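Blue cloths, white table

I've gone back to the plain blue cloths. Bamia stopped stocking the grey ones in February, and I never liked how they left fluff on anything dark. A pack of eight should see me through winter.
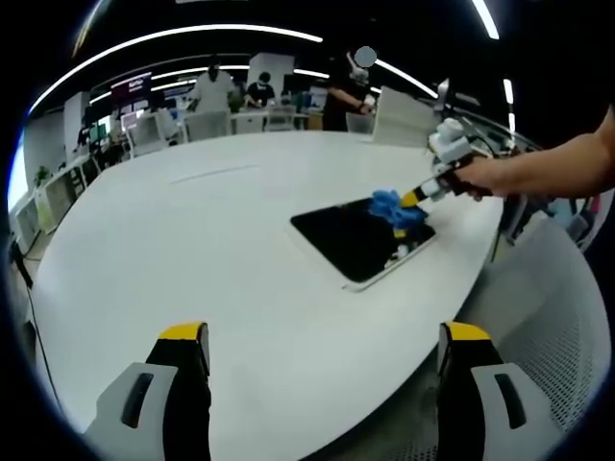
Cloths get folded in my kitchen and bunched up everywhere else. Subira Okoth folds hers in quarters and turns to a clean side as she goes, and I believe her that it works better. The blue one at the edge of the black rectangle is all loose folds, the way I'd have left it. At least the colour is easy to find on a big white table — I lose white ones constantly.

I wash them on warm with no softener, and hang them over the laundry tub. Two have frayed so far.

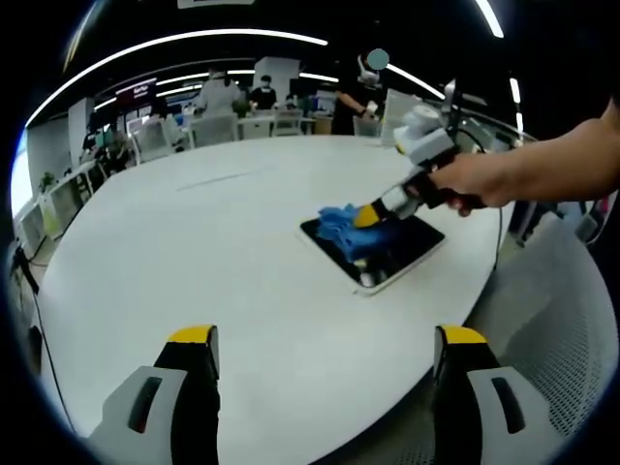
What I use on what

Dark glossy surfaces get a dry cloth first, then a barely damp one. White tabletops get warm water and a drop of dish soap. Mesh chairs I vacuum with the brush head, and that takes me around 9 minutes a chair.

Recent posts
Descaling the Kolev kettle
Junhao's shelf brackets
A walk out to Stinham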